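Section 3. Setting Up a Family Account in Samonte

Samonte is the scheduling and record service used by Wukora foster and kinship families. This section explains how a caregiver opens a household account, adds the children in care, and shares a calendar with the assigned caseworker. Allow 40 minutes to complete all steps.

Before you begin

Have your placement letter and a current email address at hand. The letter carries a household code of 14 characters. Codes are issued by the Wukora family office and cannot be created by the caregiver.

3.1 Opening the account

1. Go to the Samonte sign-in page and select New Household.
2. Enter the household code exactly as printed, including capital letters.
3. Choose a password and enter it twice.
4. Open the confirmation email and select the link.

Note: If the email does not arrive, check the junk folder before requesting another. Each new request cancels the earlier link.

3.2 Adding a child

1. Select Members, then Add Child.
2. Enter the child's first name and date of birth as they appear in the placement letter.
3. Under Visits, choose the type of family contact that has been approved - in person, by phone, or by video.
4. Select Save. The entry remains marked Pending until the caseworker approves it.

Siblings placed in the same home are entered one at a time. They may then be linked under Family Group so that birthdays, school events and visits appear on one calendar. 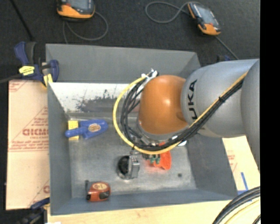

Caregivers who look after siblings placed in separate homes should ask the caseworker to create the link. A household cannot view another household's calendar without this step.

Caution: Do not enter medical or court information in the Notes field. Notes can be read by every adult on the account.

3.3 Keeping a memory page

Each child has a memory page for short written entries, such as a first day of school or a favorite meal. An entry may contain up to 2,000 characters. The page belongs to the child and moves with the child when a placement ends or an adoption is completed.

1. Open the child's name and select Memory Page.
2. Select New Entry and type the text.
3. Choose Save Draft or Publish. Published entries can be corrected for 3 days - after that, contact the family office.

Questions about household codes should be sent to Jocelyn Lumbao. Requests to change a caseworker's access should be sent to Irfan Ngui.

Section last revised 2023-09-23.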